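Pliegue (textil)

Un pliegue es la deformación por flexión de un tejido sobre sí mismo. Si persiste al retirar la carga se denomina arruga -- término que la práctica industrial reserva para el defecto no deseado.
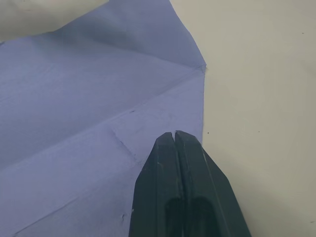
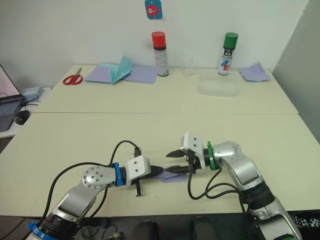

Tela azul con pliegues sobre una superficie clara (primera imagen).

La recuperación depende de la fibra, el gramaje y la humedad. El método Atallah mide el ángulo tras 20 minutos de reposo, con 8 probetas por muestra: cuatro en urdimbre y cuatro en trama. Malou Hedegaard propuso en su revisión promediar ambas direcciones.

Véase también: Drapeado, Rigidez a la flexión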